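Robot teaching by demonstration

Robot teaching by demonstration (also demonstration teaching, hand teaching, or just "teaching") is a way of getting a robot to do a job by having a person do the job first. The person may push the robot's own arm around, drive it from a distance, or carry a gripper in the hand and do the work without any robot there. Motions and camera views are recorded. A program then learns from the recordings.

Differs from ordinary robot programming, where every position is typed in or set point by point. Also differs from trial-and-error learning, where the machine works from a score and no person shows it anything. In practice the three get mixed.

Contents
1 Terms
2 Methods
2.1 Hand guiding
2.2 Remote control
2.3 Hand-held grippers
3 Cameras
4 Typical tasks
5 The Onisside sessions
6 Problems
7 See also

Terms

A single run through a task, start to finish, is a demonstration or an episode. The person doing it is the demonstrator, sometimes operator. A set of episodes of one task is a task set. The learned program that turns camera views into motions is called a policy.

"Teleoperation" and "remote control" are used for the same thing in this article. Some writers keep "teleoperation" for setups where force is sent back to the operator's hand. Usage is not settled.

Methods

Hand guiding

Oldest of the three. The motors are put in a slack mode, so the arm holds up its own weight but gives way when pushed. The demonstrator takes hold near the wrist and moves it through the job. Joint angles are logged the whole way.

Good points: simple, no extra hardware, and the robot can always reach the recorded positions as it has already been there. Bad points: the person's hands and body get in the camera view, the arm is heavy to drag even when slack, and two-arm jobs are close to impossible for one person. Fine finger work comes out clumsy. A common fix is to record the path by hand, then play it back with nobody near and record the cameras on the second pass. Doubles the time. Also fails if anything on the table moved in between.

Remote control

The demonstrator stands or sits away from the arm and drives it with something else. Options in use:

Leader arm. A small copy of the robot arm, same joints, moved by hand. The big arm follows. Easy to learn, most people manage a simple pick within a few minutes.
Headset and hand controllers. Hand position is tracked and sent to the robot. Cheap. Tiring over a long shift, and judging depth can be hard.
Six-axis knob or joystick. Precise but slow. Still common for insertion jobs where the arm hardly has to travel.
Keyboard. Mostly for testing.

Delay matters alot. Even a short lag makes operators move in small jerks and wait after each one, and the policy learns the waiting too. Operators working on a local wired link are usually smoother than those on a shared network.

Hand-held grippers

No robot at all during recording. The demonstrator holds a gripper with a handle and a trigger, same jaws as the ones on the robot, with a camera fixed above. The tool's path is worked out afterward from the video, often with help from a motion sensor. Jaw opening is read off markers or a small encoder.

The main draw is that the tool goes anywhere. Homes, shops, break rooms, offices. No arm to bolt down, no safety fence. An episode takes hardly longer than the job itself. The cost comes later: some of the recorded motions turn out to be out of reach for a real arm, or too fast, and those episodes have to be filtered out or slowed down. Contact force is usually missing as well, unless sensors are added to the fingertips.

Cameras

Wrist-mounted cameras are standard for hand-held work, often the only view recorded. A fisheye lens is the usual pick. It takes in the jaws, the object, and a good part of the room at once, and the room is needed for tracking. A narrow lens close to a cloth or a box sees nothing but cloth or box, and tracking drops out.

Price of the wide view is bending. Straight table edges turn into arcs, and the corners of the recording are black. Some groups flatten the video before training; others leave it as it is and let the policy cope. Bright windows are a separate trouble. Exposure set for the table blows out the glass, exposure set for the glass leaves dark objects as plain black shapes.

Fixed cameras, on a stand or clamped to a shelf, are added where the robot will always work in the same place. Less use if it won't.

Typical tasks

Early task sets were mostly blocks, cups and pegs. Later ones moved toward household and office jobs: folding, wiping, loading a dish rack, clearing desks, packing and unpacking bags. Soft things are a favorite subject as they are so hard to program any other way. A shirt has no fixed shape. Neither does a strap.

Bags and clothing heaped together are rated among the harder table jobs. Cloth hides what is under it, straps catch, dark fabric on dark fabric gives the camera little to go on. Bright trim or a light-colored object in the heap helps both tracking and the policy.

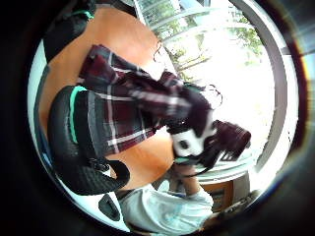
The Onisside sessions

A mid-size example is the set recorded at Onisside under Tadhg Mulligan, with hand-held tools built by the workshop Astitz. Work began in September. Seven demonstrators, 686 episodes kept after filtering, all of them table and bag jobs in furnished rooms. No robot was on site. The policies were trained later and run on a two-arm station at Conneely.

Several choices from Onisside have been copied since:

Furniture was left where it stood. Demonstrators were told not to tidy the background.
Each demonstrator worked for 60 minutes at most, then swapped out. Mulligan's notes put most of the bad episodes late in a turn, with the trigger half squeezed and the elbow dropping.
Fumbles were kept if the demonstrator recovered. An earlier round had thrown these out, and the resulting policy had no idea what to do after a missed grasp. It closed on air and carried on to the next step.
The tool was shown to a printed marker board at the start of every turn to check the camera had not shifted.

Results were mixed. Picking up a bag by its handle carried over well to the Conneely station. Pulling a garment out from under somthing else did not; the arms tended to lift the whole heap. Mulligan put it down to missing force data, and a later version of the Astitz tool had pressure pads in both fingers. The labeling software, Fletov, was written for the same project and is still in use elsewhere. It marks the start and end of each grasp and flags any stretch where tracking was lost.

Problems

Uneven demonstrators. Two people do the same job in different ways, left side first or right side first. A policy trained on both may hesitate between them. Some groups fix the order in a written script, others record more and hope it evens out. Scripts give cleaner data but narrower.

Drift. Small errors add up once the robot runs alone. It ends up in a position no demonstrator was ever in, with nothing to copy. Usual remedy is to let the robot run, have a person take over by remote control when it goes wrong, and add the takeover to the training set.

Body mismatch. A human wrist bends in ways the robot's may not. Applies mostly to hand-held tools.

Privacy. Recording in homes and offices picks up faces, screens, mail and personal belongings. Practice varies. Consent forms are normal, blurring less so, and a blurred patch can upset the tracking.

Fatigue. Hand-held tools weigh little for the first few minutes and a good deal more after that. Counterweights and forearm braces have been tried, neither widely.

Counting. Project reports give totals in episodes, in hours or in grasps, and the three do not convert. Comparing one set to another from the headline number alone is not much use.

See also

Imitation learning
Leader and follower arms
Fisheye lens
Industrial robot programming
Grasping of soft objects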